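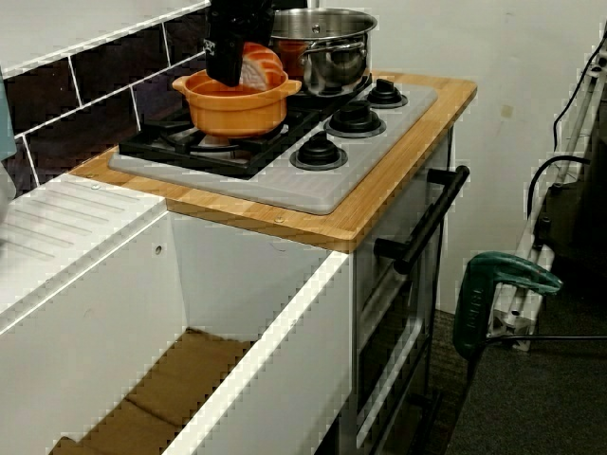 2026-03-24. Play kitchen, second afternoon on the stove end. Put the toy food and pots through the usual sort with Geum-ok. The orange pot with the two loop handles stays on the left rear burner, steel one on the right, so the three knobs are clear to reach. Countertop screws checked – two near the front corner were proud, turned them down by hand.

Oven door still drags at the bottom. Dong-hyun has the 15 mm spacers, ask him. Hirari order no. 127 (spare knobs) not in yet. Bread pieces go back in the Konatell bin.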